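3 工作台搭建与示教数据采集

3.1 台架与安装

本研究使用的双臂工作台是在Damville共享工坊内自行搭建的。工坊的公用区域白天有其他成员使用，台架因此要满足两个条件：占地不超过一个工位，并且可以由两个人在不拆机械臂的情况下整体挪动。最初的方案是把两条机械臂并排装在台面后沿，试装后发现两臂的肘部在收回时容易互相干涉，近处的角落也够不到。最后改为左右相对布置，左臂底座固定在左侧框架上，右臂底座装在右侧框架外沿。这样两臂的工作区在台面中部重叠，单臂也能覆盖各自一侧的大部分区域。

框架采用黑色铝型材，连接件和螺栓从Jimport购入。型材到货后有几根端面不垂直，装成框以后对角线长度不一致，台面放上去会翘起一角。我们没有退货，而是在工坊的台锯上重新修了端面，再用角码压紧。左右两侧各加了一根木条，一方面让框架外沿便于夹持附件，另一方面在挪动时有地方下手。木条没有参与承重。机械臂底座的螺栓全部直接锁在金属件上，早期曾把右臂底座临时固定在木条上做过测试，快速换向时底座有可以感觉到的晃动，随后取消。

线缆的处理花费的时间比预想的多。机械臂手腕处必须留出足够的余量，否则腕关节转到极限时插头受力；余量留得过多，线圈又会垂下来扫到台面上的物体。目前的做法是在手腕后方留一个松的线环，其余部分沿连杆走线，每个关节前后各绑一处。扎带不拉紧，以手指能推动线缆为准。该做法参照了Hằng Huỳnh为工坊另一台设备写的走线记录，她的记录里对线环大小有更细的说明，我们的机械臂较小，没有照搬。

3.2 物体与任务

任务物体为一组颜色和直径不同的圆盘，以及几件细长的棒状餐具。选择圆盘的理由比较简单：价格低，容易补充，颜色之间区分明显；同时它们很薄，边缘贴近台面，对平行夹爪来说并不好抓。任务分为三类。第一类为叠放，要求按直径从大到小依次叠起；第二类为分散，要求把叠在一起的圆盘拆开，放到指定区域；第三类为取放，要求把餐具从一只盘中移到另一只盘中。三类任务的初始摆放由操作员随机决定，不设固定点位，只要求所有物体都在至少一条机械臂的可达范围之内。

叠放任务的判定标准修改过一次。起初要求相邻两层的圆心偏差小于固定值，实际标注时发现标注员很难从图像中准确估计圆心，两人之间分歧较多。修改后的标准只看边缘：从侧面观察，下层的边沿应在上层四周都露出，且没有任何一层倾斜。用这一标准重新标注后，分歧主要集中在最上面一层很小的样本上，这部分样本由两名标注员共同讨论后确定。
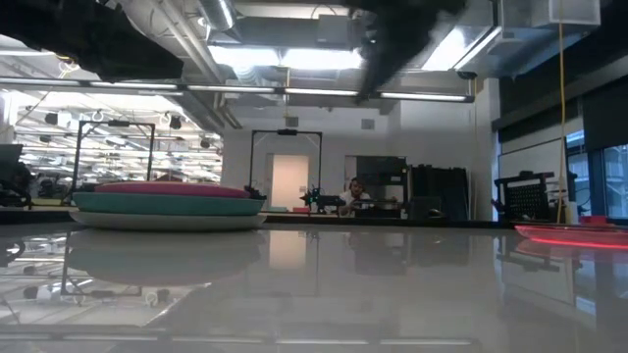
台面材料是整个搭建过程中更换次数最多的部分。第一版使用细纹哑光板，视觉上没有问题，但夹爪指尖在铲起盘沿时会被表面纹理阻挡，动作经常中断。第二版换成光滑的浅色台面，指尖可以贴着表面滑入盘沿下方，抓取明显顺畅，代价则是反射。图1中台面左侧叠着三只圆盘，自上而下为品红、青绿和白色，每层边沿依次向外露出，符合前述判定标准；它们正下方的台面上同时映出了模糊的青绿和白色条带。右侧边缘处的红粉色圆盘更为突出，发亮的盘沿在台面上拖出一道红色反光。顶部的条形灯也映在台面上。在基于颜色的分割中，这类倒影会被当作物体的一部分，使估计出的盘沿位置偏低，夹爪随之下探过多。

针对倒影，我们试过三种办法。第一种是在相机前加偏振片，反光有所减弱，但画面整体变暗，需要延长曝光，夹爪运动时的拖影随之加重。第二种是关掉台架正上方的一组灯，效果较好，可是工坊的照明按区控制，关灯会影响旁边工位，只能在夜间使用。第三种是不改动硬件，在训练数据中保留倒影，并在标注时只标实物轮廓。最后采用的是第三种。这样做的前提是数据中的光照足够多样，因此采集分散在不同时段进行，包括有日光进入的时段和只有室内灯光的时段。

发光的圆盘没有从物体集中剔除。它们在画面中的颜色随曝光变化较大，同一只盘在不同片段里看起来深浅不同，标注规范因此规定按物体编号记录，不按颜色名称记录。规范的初稿由Divina Aquino编写，颜色名称一栏保留下来，仅供操作员摆放物体时参考。

3.3 示教与记录

示教由操作员手持控制器完成，左右手各对应一条机械臂。控制软件以Prernico为基础修改，主要改动有两处：一是加入了末端高度下限，避免指尖顶在台面上；二是在两臂末端距离过近时降低速度。第二处改动引入后，操作员反映中部区域的手感变重，熟悉以后不再有人提出。降速只改变跟随速度，不改变目标位置，所以操作员如果继续推进控制器，松开后机械臂仍会追上来一小段。这一点在培训时需要单独说明，初次操作的人容易在这里碰翻盘子。

状态与图像以20 Hz同步记录，单条示教的长度上限为2000步，超过上限的片段自动停止并标记为未完成。每条记录包含两臂关节角、夹爪开度、各路图像以及任务类别。时间戳统一由主机写入。早期版本使用各设备自带的时间戳，对齐后发现夹爪开度与图像之间存在漂移，片段越长漂移越大，那批数据没有纳入本文。

共录得示教689条，经筛选后保留461条。筛除的原因包括：物体移出可达范围后无法继续、操作员中途放弃、线缆碰到物体，以及记录过程中某一路图像丢帧。抓取失败但随后重新抓起的片段予以保留，它们在叠放任务中占有相当的比例。我们认为这类片段对策略有用，第5节中将给出去掉它们之后的对比结果。

筛选分两轮进行。第一轮由脚本检查丢帧、时间戳跳变和关节限位，结果直接写入记录文件。第二轮由人工以快放方式查看，只判断任务是否完成以及有无外部干预。外部干预指操作员或其他人用手移动了台面上的物体，哪怕只是扶正一只倾斜的盘子，也按干预处理。两轮之间互不参考结果，便于事后检查脚本漏掉了哪些问题。人工查看时发现的漏检主要是图像短暂冻结：画面不变而时间戳正常递增，脚本无法识别。后来在脚本中加入了相邻图像的差异检查，此前的数据也重新跑了一遍。

3.4 双臂协同与遮挡

两臂相对布置带来的主要问题是遮挡。单臂工作时，另一条臂可以退到框架一侧；双臂同时进入中部时，夹爪和连杆会盖住彼此的目标物。从上方看，遮挡集中在手腕附近，原因在于夹爪组件的外形比连杆宽，加上手腕后方的线环，实际挡住的面积大于夹爪本身。

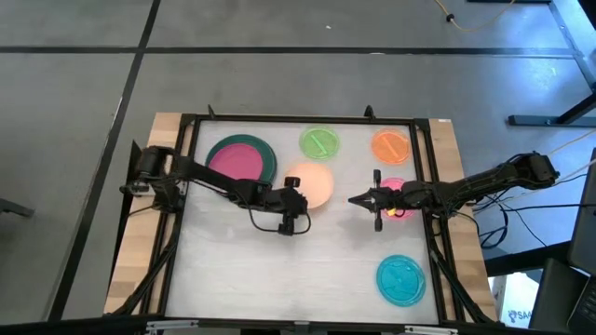
图2 双臂工作台俯视情况，左右夹爪均位于台面中部附近。

图2反映了一种常见情形。左夹爪遮住了浅桃色圆盘的左下边缘，粉红色圆盘则有一部分位于右夹爪之下。对于前者，剩余轮廓足以拟合出完整的圆；对于后者，仅凭单帧拟合的结果不稳定，圆心会向未遮挡的一侧偏移。绿色大盘中套放着品红色盘的情况也需要单独处理，小盘偏向大盘左下方，绿色部分只露出一道弯月形，若以露出区域的中心作为大盘位置，误差会很明显。标注时对这类物体一律标出完整圆，被遮住的部分由标注员推断。

餐具的情况有所不同。绿色餐具放在半透明的浅绿色盘中，橙色餐具放在半透明的橙色盘中，颜色与各自的盘子接近，分割时容易合并为一个物体。我们没有为此更换颜色，而是对餐具另外标注主轴的两个端点，策略网络以端点作为辅助监督。餐具的摆放方向在采集时不作限制，但不允许搭在盘沿之外，以免夹爪从侧面接近时先碰到端部。

协同动作采用主从约定。任务开始前由操作员指定一条臂为主臂，主臂进入中部时从臂应保持在自己一侧，除非任务本身需要双臂同时操作，例如一臂扶住大盘，另一臂放入小盘。该约定没有写入控制软件，只作为示教规范执行。执行情况并不完全一致，部分操作员习惯让从臂提前移动到下一个目标上方等待，这样的片段用时较短，遮挡也更多。我们没有剔除它们，只在元数据中加了标记。

3.5 标定与维护

两臂基座之间的相对位姿通过触点法标定：在台面上放置一块带孔的标定板，两臂依次用同一根探针触碰各孔，由正运动学解出变换关系。每次挪动台架之后都要重新标定。框架本身刚度足够，但工坊的地砖不完全平整，换一个位置后框架会有轻微扭转，直接沿用旧的标定结果会使两臂在中部交接时出现高度差。框架前沿夹有白色支架，挪动台架时先记下支架的位置，到位后按原处夹回。

日常维护的内容不多。每次采集开始前擦拭台面和指尖，检查手腕处的扎带，并让两臂各走一遍预设轨迹，对照电流曲线。电流异常多数来自线缆缠绕。11月起，左臂肩关节在低速时出现轻微爬行，更换减速器润滑脂后恢复正常，更换前后的数据分别编号。

为检查搭建方案是否便于复现，我们请Messina的一个合作小组按照本节的说明和零件清单另外搭建了一台。该小组没有相同规格的型材，改用截面稍大的型号，台面也略高一些，其余保持一致。搭建中反馈的问题主要有两个：右臂底座的安装孔位在图纸上标注不清，线缆出口的朝向没有说明。两处均已在图纸中补充。该台架上采集的数据不用于训练，只用于第6节的跨台架测试。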